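Readers wanted: wartime letters book, second call
Gelalent Books, history list
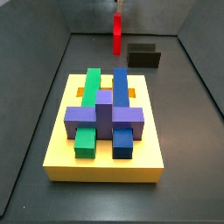
Newsletter no. 22, page 4

We need readers. Soon, please. The first call went out in December and brought in plenty of kind notes but not enough people who can give up their evenings, so we are asking again and wider.

The book. Working title "Letters to Rees." A collection of family letters written between 1939 and 1946 by people who left the farming village of Rees for war work, the merchant ships, the army, the hospitals. Most went back and forth to one address, the village shop, where they were kept in seed boxes and then in an attic for a very long time. The editor is Lowri Harries. She has been transcribing for six years and has got to the end of the pile, 1197 letters in all. Maybe a third will go in the book. Which third is where you come in.

What readers do

Read a batch of typed letters, 4 batches over the spring, and mark them up. Yes, no, maybe, and a line or two saying why. Note anything you can't follow without help: a nickname, a ration term, a ship, a joke that has gone flat. We want to know where a footnote is needed and where one would just get in the way. Lowri over-footnotes, she says so herself.

You will also get one chapter of her linking text to read. Be blunt. Does it drag, does it tell you things the letters already told you, is it clear who is married to who.

No handwriting to decipher. All typed. Scans of the originals on request if you are curious, but they are slow to download and you don't need them.

Who we want

People who read history for pleasure. No degree needed, no teaching background. We have two professors already and they are lovely but they agree with each other about everything.

Especially wanted:
Anyone who knows merchant shipping in the 1940s, even a bit
Former nurses
People under 30, we have none
Somebody who has never read a book of letters and is not sure they'd like one

Family of the letter writers are very welcome but please say so on the form. We'll keep you away from your own relatives' batch. A separate reading is being set up for families, and Lowri will write to you about that herself.

Some of the letters are hard going. There are deaths in them, one bad accident at a munitions works and a long run from a man in a prison camp. We can leave batches out if you'd rather not. Just say, no reasons needed.

Time

Allow two evenings per batch. Three if you are a slow reader like me. Batches go out by email on the first Monday of each month, back to us within three weeks. If you get stuck or ill or busy, tell us early and we'll pass the batch on. What we can't cope with is silence, we had that with the last book and the index was late becuase of it.

One online meeting at the start, an hour, and one at the end. The end one is optional but that's where the arguing happens.

What you get

A flat fee of $150, paid when the last batch comes back. Your name in the acknowledgments unless you'd prefer not. Two copies of the hardback. First print run is 2000 and we expect it to be a handsome thing, sewn binding, maps on the endpapers, photos in two sections.

Also a place at the launch in Serport if you can get there. We can't cover travel, sorry.

How to apply

Email the reader desk at Gelalent, subject line REES READER. Tell us:
your name and where you live
what you've read lately and whether it was any good
any of the special knowledge above
how many batches you can really do, not how many you'd like to
large print yes or no

Half a page is fine. Please don't send a resume, we wont read it. Don't send a manuscript of your own either, that goes to Alun Maddocks on the submissions side and he is closed until summer.

You'll be sent one sample letter and asked for a few lines on it. Not a test as such, we just want to see how you write notes. Replies within ten days.

Sharing and privacy

Letters are not to be posted, quoted or passed around before the book is out. Some of the families only agreed on that basis. There's a one page agreement to sign, plain wording.

Also going

A part time proofreader for the same book, fall, paid by the hour, experience needed. And a picture researcher for the Sundus volume, which is a different book altogether (river trade, 1700s). Ask Alun for details of both. Same email, put his name in the subject line.

Notice posted March 3, 2024. Call stays open till we have enough people, then it comes down without warning.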